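November, past midnight

I should be asleep but I've had 2 cups of coffee and a whole evening of thinking about whether life on Earth started in the sea or in some warm little puddle, so sleep isn't happening.

It started with the talk at the Agarwal hall. Kauko Valtonen was speaking (I've been waiting all fall for this one!) and he's firmly a puddle man. His point is that long molecules have trouble forming in open water, so you want pools that dry out and fill up again, over and over, with everything getting squeezed together each time.

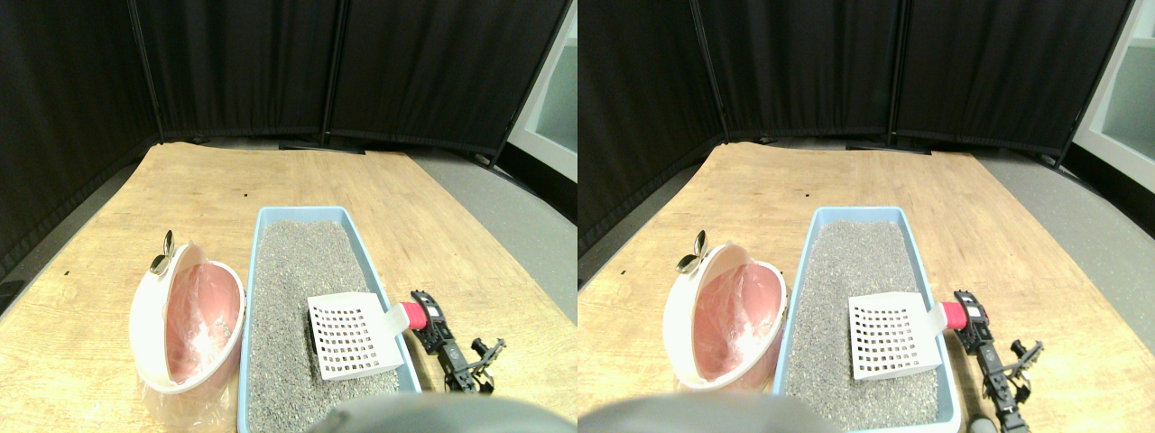 I sort of believed him, and then I sort of didn't. What about the deep sea vents? All that free energy coming up through the rock, and little pores that could pass for cells if you squint. Somebody near the back asked exactly that and he was very gracious – he said he'd changed his mind twice in his career and was saving room for a third. I wrote that on my hand.

Came home and pulled out the old Trurkel paperback, the one with the spine gone. There's a chapter on clays I'd completely forgotten, with my own pencil notes all over it, most of them just "hmm."
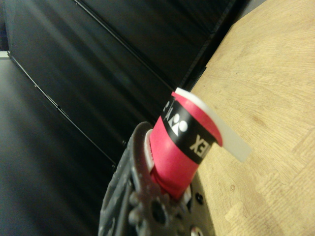
Red roll in the gripper, tilted to the right.

What gets me is the time. People throw around a few million years like it's a long weekend. I can't even picture 200 years properly! And then once there was life it seems to have sat around being single cells for ages and ages, which makes me wonder if the start was the easy part.
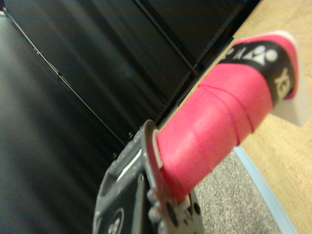 Anyway, I'm on page 84 and the tea's gone cold (yes, tea on top of the coffee). Must email Kauko about the vents before I lose my nerve, and ask if he's giving the second talk at Sadomen in the spring. Also the library book is overdue again.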